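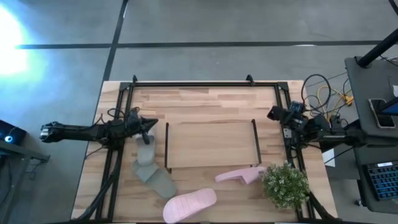
Cletus Escobedo has been losing at competitive crosswords for 39 years, and he would like it known that he has gotten much better at it.

"My first year at Altport I came in dead last," he says. "There was a man who left at lunch with a toothache, and he beat me."

These days he finishes in the middle of the pack, which at the February tournament means somewhere among 300 people who all brought their own pencils. He brings eight. He has never needed more than two, but he once sat next to a woman who ran out, and he still talks about it the way other people talk about car wrecks.

Escobedo also writes puzzles, mostly for the Clerora weekly, which pays him in a subscription to the Clerora weekly. His grids are known for being fair and a little mean. I ask about a clue from last winter, "It's often left at the door," five letters. I had put SHOES. So did my mother.

"Pride," he says, very pleased. "I got letters."

How many?

"Five. One was from my sister."

He gets up before six to write, at the kitchen table, with the radio off. Computers can fill a grid in seconds now and he has tried the software. "It gave me three rivers and a Norwegian skater. Who wants that with their eggs?"

I ask whether he expects to win Altport someday. He looks at me for a while.

"I'd have to get faster," he says. "And a lot of folks would have to get sick."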